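Refinishing the maple board

The pale maple board had gone gray along the seams, so on Sunday I took it back to bare wood. I started at 100 grit to level the planks and finished at 400, always with the grain. The end grain needed twice the passes and still reads slightly darker. The knots I left alone.

Kiri Stubbs suggested oil from Dornden. I applied one thin coat, waited 48 hours and wiped off the excess. A second coat made the surface tacky on my last board, so one is enough for light use with the plastic blocks.

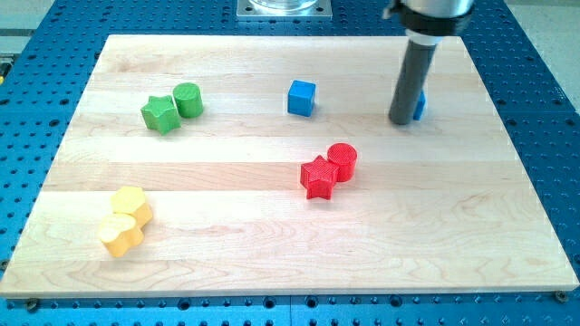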